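The Long Life of a Wool Carpet

The mill at Girkovora has been making carpet for 105 years, and most of what it makes is gray. Visitors expect racks of color. What they find in the yarn store is cone after cone of charcoal, ash, slate and something the dyers call wet road.

Gray sells to offices, hotels and schools, and it sells to them again when the first lot wears out. A good wool carpet in a busy hallway should give 20 years if it is cleaned properly. Many are pulled up long before that. A tenant leaves, a new one wants a different floor, and the old one goes into a dumpster with years left in it.

Gandis, the company that owns the mill, started taking carpet back in July. It comes in rolled and taped, often with staples still in the edges. Two people check each roll at the dock. They look for moth, for water stains and for crushed pile that won't lift under steam. The rest is washed face down, dried on a rail and trimmed square.

The smell in the wash house is strong — wet sheep, mostly, with some old coffee. The drying takes longer than the washing, and in damp weather the rails back up into the loading bay.

Cleaned rolls go to Urrutia, a warehouse across the river that sells to anyone who walks in. Pieces are priced by size and by how even the color is. Small shops buy a lot of it. So do people finishing a basement who have never owned wool before and are surprised by the weight.

Not everything can be saved. Carpet with a foam back is hard to reuse, and glue is worse. The mill shreds what it can't sell and presses it into a felt pad named Cendeditz, which goes under new floors. The first pads shed badly and had to be made again with a tighter press.

Fitters have mixed feelings. Used carpet has a memory of the room it came from, and it fights the knee kicker for the first hour. Most leave it flat overnight, then stretch it in the morning.
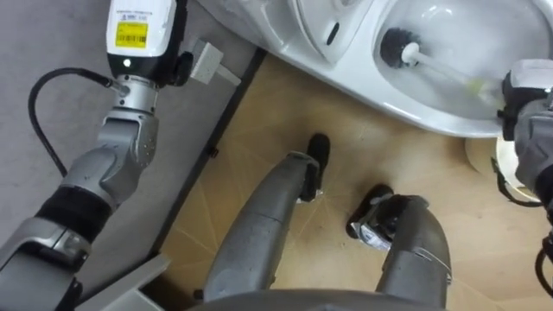 Page last changed in July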